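Last updated: October

Home | Hand Tools | Spare Fingers | Charging | Guides | Contact

Rullby Hand-Held Gripper Pair, with carry case and charger

We have been selling the Rullby pair long enough now that I feel I can write about it properly, and I will apologize in advance if I go on a bit, because I am very fond of these things and I have spent more evenings with them than my family would like. If you're in a hurry, the short version is that it's a matched set of 2 grippers, one for each hand, with a camera body on each, and it is meant for people who want to record everyday handling work at home so that a robot can be taught from it later on. Folding, sorting, putting away, wiping down, that sort of thing.

The pair arrives in a gray case with a foam tray (keep the tray, the case rattles terribly without it). Each gripper carries its own printed label, and the software, which is called Ulell, reads the label at start-up and remembers which hand you assigned it to. You will be asked to hold each one still while it does this. Put the kettle on if it's your first go, as the very first start can be slow, but after that it's quick.

Now, cloth. Most of our customers come to us for cloth, and it's a good test of any gripper, so most of my own time has gone into it as well. Dark fabric on a patterned background was a real headache on the older Bornine set, where the preview would hunt back and forth for the light, and I used to keep a desk lamp just for that.
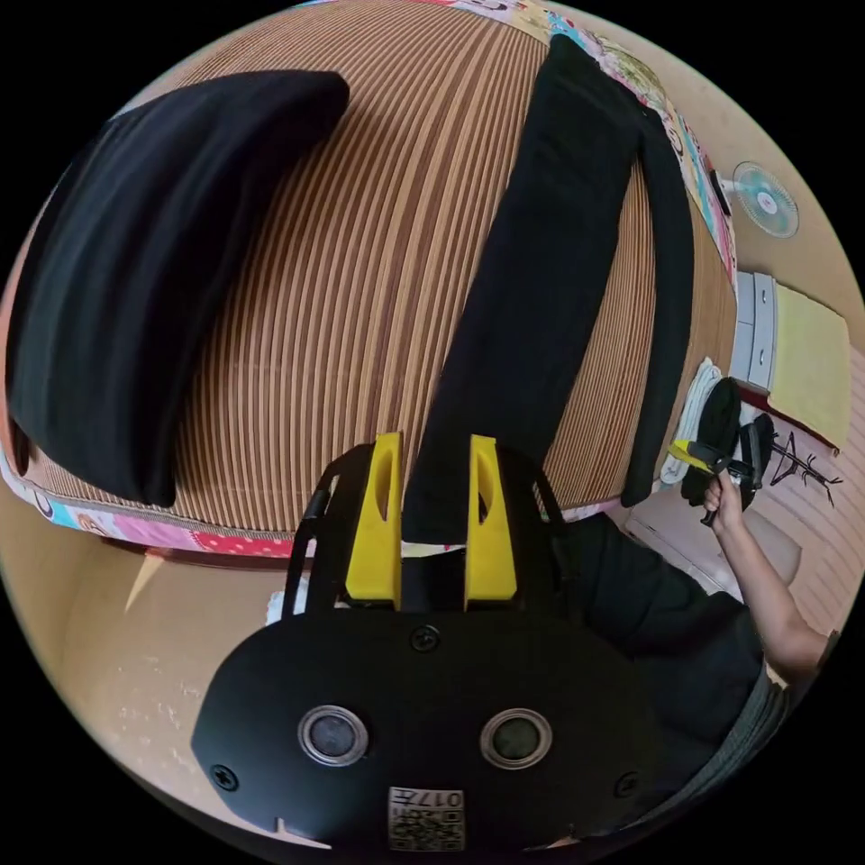
The fingers on the Rullby are softer at the tip than the ones we used to stock, and you feel it most when you're trying to lift just one layer of a folded piece and leave the rest lying where it is. Squeeze gently, lift an inch or so, and then bring the other hand in underneath. Safta Pană, who runs our Friday demo afternoons, teaches it as "pinch, peek, pull," and I've never come up with anything better. It does take practice! My first dozen towels looked like something the cat had slept in, and I have tidied up plenty of other people's since.

A few things customers tend to ask before they buy, so I'll put them all in one place. One gripper weighs 813 grams with the battery in, and you'll notice that in your wrist if you hold your arm straight out for long, so keep your elbows in and take breaks. A full charge gives you nearly 57 minutes of recording. The charger does both grippers at once. Spare fingers come in yellow only, sold by the pair, and you can swap them with the little key that lives in the lid of the case. They do wear, mostly along the inside, and if you work with denim or anything with zippers you will go through them faster than the rest of us.

The size of the room matters less than you might think. Séverine Tessier, who wrote the guide that comes in the case, did much of her testing in a narrow apartment bedroom, and her advice is to work along one side of the bed and keep your starting pile and your finished pile well apart so you don't reach across yourself. I'd add that it helps to decide before you start which hand does the holding and which does the moving. You can change your mind between recordings, of course, but try not to do it halfway through one. 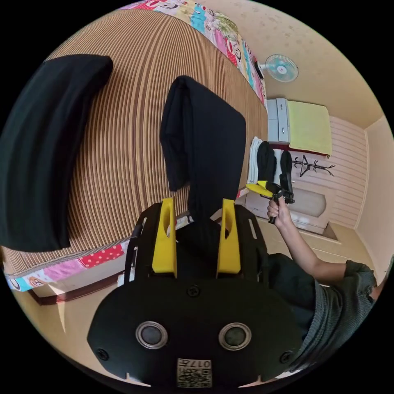

Folded black cloths on the bed with the Rullby pair, seen from one of the two grippers.

If you'd like help getting going, we offer a set-up call with Relu Stanciu, free with any new pair, and he is very patient with people who haven't done this before. We also rent. The rental set is the same as the one we sell, goes out with a fresh pair of fingers, and is yours for 8 days, and if you decide to keep it we take the rental off the price. Returns go to our Onu shop, in the case please, with the batteries taken out and slipped into the side pocket.

Comments

Roxana Ciobanu
We rented first and then bought. Agree about the wrist, I was sore after the first day. Do the new fingers fit the old Bornine set? I have one in a drawer that I'd love to use again.

Relu Stanciu
Hi Roxana, no, sorry, the slot is a different length. Send me a note about the old set, I may still have a few Bornine fingers put by.

Lăcrămioara Hodoroagă
Very good on towels and T-shirts, less good on fitted sheets, but then so am I. The case latch on mine was stiff from day one. Ulell lost track of my left hand twice until I wiped the label clean, so maybe put that in the guide.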